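Progress Report No. 5: Tabletop Manipulation Work Package
Period covered: June through Jul 10, 2022
Submitted by: Chukwuemeka Nnaji, technical lead, Skov
Submitted to: Dasico program office

1. Summary

The main activity in the period was the demonstration day held at the Lorton site for Dasico program staff and partner engineers. The day was a contract deliverable. It covered the block placement task in simulation, the task generator and the evaluation tools. All planned items were shown, with one change of order described in section 3. Two action items came out of the discussion and are listed in section 5. No change to the budget or to the end date is requested.

2. Work completed before the visit

The simulated cell was moved to the current Tridik release at the start of June. The move required changes to the contact settings for the gripper pads, which had been tuned for the previous version and let small objects creep under light grip force. The pads now hold a block through a full transfer at the nominal arm speed. At the higher speed setting there is still some rotation of the block in the grip, and that setting was left out of the demonstration.

The task generator was extended to set block positions, block orientations and light direction independently. Before this change, light direction was tied to the layout seed, and it was not possible to tell whether a failed detection came from the layout or from the lighting. The two are now logged as separate fields.

A batch of 192 episodes was run on the frozen build the week before the visit. The purpose was to check stability of the software, and the batch finished without a restart. Results by layout are in the data annex. They should not be read as final performance numbers, as the scoring rule was revised afterward (see section 4).

3. Demonstration day

There were 15 attendees, including the Dasico reviewers. The program consisted of a short introduction, a live session at the operator station, a break, and a review of logged episodes. The live session was originally placed after the review. It was moved forward at the request of the reviewers, who wanted to see the task run before discussing the logs.

The task uses small letter blocks and a flat board on a table. The arm is mounted on a pedestal at the far end of the table and works downward with a two-finger gripper. An episode begins with the gripper open above the work area and ends when the arm has returned to its rest pose or the time limit is reached. Room contents away from the table are fixed and play no part in scoring. 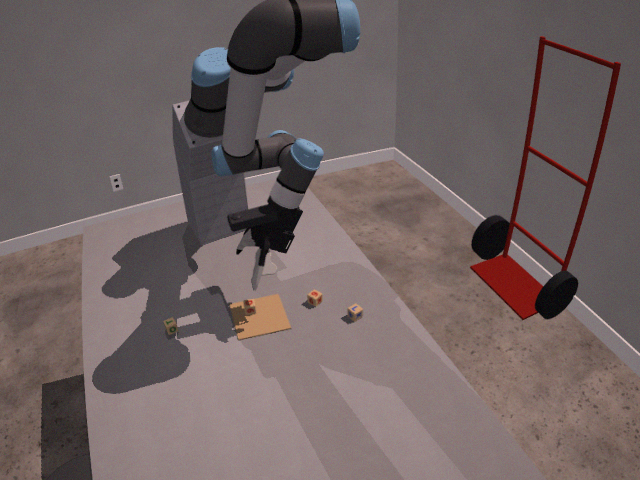 Figure 1. Simulated cell used for block placement, gripper empty above the board. Four letter blocks on and near the board; arm shadow over the left part of the table.

Most of the questions in the live session concerned shadows. The arm shades a large part of its own work surface under several of the light settings, and a block in shade loses much of the color contrast the detector depends on. The reviewers asked to see the same layout under different light directions. This was done from the operator station using the new generator fields. The detector found the shaded block in the first setting and missed it in the second. The miss was logged in the normal way and the episode ran to its time limit.

A second line of questions concerned block orientation. The letters on the side faces are used only as a secondary cue at present; identity is taken from the top face when it is in view. When a block is turned on its axis the top face is still readable, but the grasp planner has to choose between two pairs of sides. The planner picks the pair that needs the smaller wrist rotation. One of the reviewers noted that this can bring a finger close to a neighboring block. Clearance to neighbors is checked after the pair is chosen, so a tight layout may be rejected even though the other pair would have worked. This is a fair point and is carried as an action item.

4. Issues

Scoring rule. The rule in use before the visit counted a block as placed when its center was over the board. A block resting partly on the edge could pass. The revised rule requires the full footprint to be on the board with the gripper clear. Earlier episodes are being rescored from the logs and do not need to be run again.

Viewer load. The operator station dropped frames when shadow quality was set to high with the log viewer open. Control timing was not affected. A separate machine will be used for the viewer at the next demonstration.

Documentation. The operator guide still describes the old generator fields. Revision is in progress.

5. Action items

5.1 Change the grasp planner so that both side pairs are checked for clearance before one is selected. Owner: Skov.

5.2 Add a light direction sweep to the standard evaluation set and report detection separately for shaded and unshaded blocks. Owner: Skov, with test conditions to be agreed with Dasico.

6. Plan for the next period

Work will start with item 5.1, followed by a repeat of the batch under the revised scoring rule. The light sweep depends on agreement of the test conditions; a draft has been sent to the program office for comment. The updated operator guide will be delivered with the next report.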